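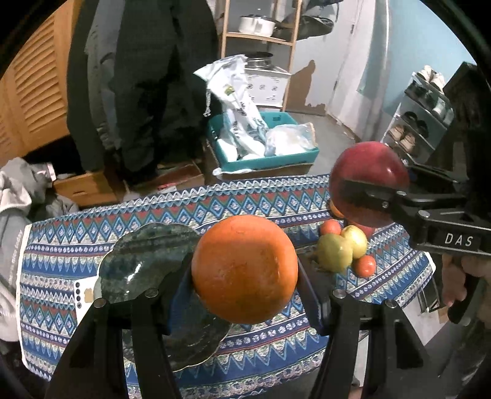

Gresteddale opens glaze testing to household tableware

Residents of Gresteddale can now have ceramic plates, bowls, and mugs checked for lead and cadmium at the county's materials laboratory on Zorncombe Road. The service was previously open only to licensed food businesses and to potters selling at county markets. Household intake began in May and is funded for two years.

Testing is free for the first item from each address. Further items are charged at the rate already paid by market potters, payable at intake. The laboratory will not accept items with food residue, items with metal trim that has begun to lift, or anything too large for the soaking trays, a limit that excludes most serving platters and all casserole dishes with fixed lids.

Noman Rajput, who runs the laboratory, said the change followed a steady rise in calls about secondhand and inherited dishes. Most callers, he said, wanted to know whether a plate could be judged by its color.

"Color tells you very little," Rajput said. "A green glaze may be colored with copper, with chromium, or with a commercial stain, and none of those tells you what the base glaze was made of. A clear glaze can release lead. So can a white one."

Two methods will be used. Each item is first screened with a handheld X-ray fluorescence analyzer, which reads the elements present in the glaze and in the clay just beneath it. The reading takes less than a minute and leaves no mark. It shows whether lead or cadmium is in the material but not how much would move into food.

Items that show either metal then go to a leach test. The food surface is filled with or covered by dilute acetic acid and left for a day at room temperature in a covered tray. The liquid is drawn off and measured by atomic absorption. Flat plates, which hold little liquid, are masked at the back and rim so that only the eating surface is in contact with the acid. Cups are given a separate rim test, in which the cup is inverted and the lip is immersed, as decoration near the lip meets the mouth directly.

The result is reported as one of three outcomes: no metal detected at screening, metal present with release under the laboratory's action level, or release over that level. Owners in the last group are advised to stop using the item with food and drink. The laboratory does not confiscate or destroy anything, and the reports are not passed to sellers.

The leach test can dull a soft glaze. Owners must sign a form accepting this before an item goes past screening, and those with pieces of value may choose to stop at the X-ray reading. Rajput said a dulled surface is in itself a sign that the glaze has poor resistance to acid, and that owners should note the change even if the measured release is low.

Several factors affect how much metal leaves a glaze. Acidic foods such as tomato sauce, citrus juice, and vinegar dressings draw out more than dry or neutral ones. Heat and long contact time increase release, so a mug of coffee that stands all morning is a harder case than a slice of toast on a plate. Whole fruit with its skin on has very little effect. Repeated cycles in a dishwasher can wear a low-fired glaze enough to raise release in an item that tested low when new, and for that reason the laboratory prints a month of testing on each report and makes no statement about later performance.

Firing has as much influence as ingredients. A glaze that has matured fully in the kiln holds its metals in a stable glass. The same mixture, underfired, may hold them loosely. The problem is hard to see on a finished piece and can vary from one shelf of a kiln to the next.

The Clullow Pottery Guild, whose members have used the laboratory for market certification, supported the extension but asked that household items not delay its own batches. Eamon Brennan, who handles certification for the guild, said members usually submit one test tile and one finished piece for each glaze and need the report before they can load a stall.

"A late report means a glaze stays home for the season," Brennan said. "We asked for separate trays and we got them."

Under the arrangement, guild and food business samples keep their existing places in the schedule, and household items are run in the remaining trays. The county expects to handle roughly 500 household items in the first year. If intake runs above that, screening will continue as normal but the wait for leach results will lengthen. No cap has been set.

The analyzer is leased from Ó Néill Instruments, which also supplies the reference standards used to check it at the start and end of each session. The lease includes annual recalibration. A request to buy a second unit was left out of the current budget and may be submitted again — the laboratory has asked for usage figures to be collected in the meantime.

Home swab kits, sold at hardware stores, are not accepted as evidence in place of screening. Rajput said such kits are generally made for paint and respond poorly to lead bound in a fired glaze. A negative swab on a plate should not be taken as clearance. He also advised against soaking dishes in household vinegar and looking for a change in the liquid, as lead at the levels of concern has no color or taste.

Items should be washed, dried, and wrapped singly in paper, with the owner's name and address on the outside of the wrapping. Chipped or cracked pieces are accepted but must be marked as such, as exposed clay can affect the reading. Sets can be represented by one piece if all of them carry the same pattern and maker's mark, although the report will cover only the piece tested.

Intake is at the side entrance, mornings only. Items not collected within two months of the report will be disposed of. Forms are available at the intake desk and at the Clullow branch library.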